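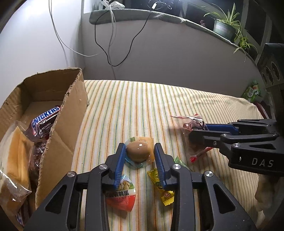 Sena Quaye objected, when she read the draft of this talk, that a cat will sleep in the carton whatever we build, so the bed should be tested against the carton. Fair point. Start there.

Slide 2. Trial layout
Two beds and one control. Stamemano: bolster on three sides, open front. Pullitz: flat mat, removable cover. Control: plain cardboard carton, towel in the base.
29 cats, all adult, all indoor. State that kittens were excluded. If asked, kitten data will be a separate trial.

Slide 3. Fill
Stamemano uses 550 g of polyester fibre. Lost loft at the centre after repeated washing; the edges held. Pullitz is a foam slab, no measurable change in thickness.
Pause on the graph. The vertical axis doesn't start at zero. Say so.

Slide 4. Occupancy
Carton first in week one, Stamemano first from week three onward. Pullitz last throughout, except in homes where it was put on a windowsill. Position was not controlled. Don't claim more than that.

Slide 5. Covers
Zips: Bellini coil zip on both beds. Pull tab removed from the second batch after chewing. Colour made no difference to use. Owners preferred grey for hair, then complained that it showed the hair.
Wash at 43 degrees, dry flat. The tumble dryer shrank the Pullitz cover enough that the zip wouldn't close.

Slide 6. Base fabric
Rasto non-slip backing, dotted. Grips tile and floorboards, poor on carpet. Pass the sample along the front row and get it back before questions.

Slide 7. Next
Heavier cats, raised frame, load test to 80 kg in case someone sits on it. Leave the contact slide up during questions.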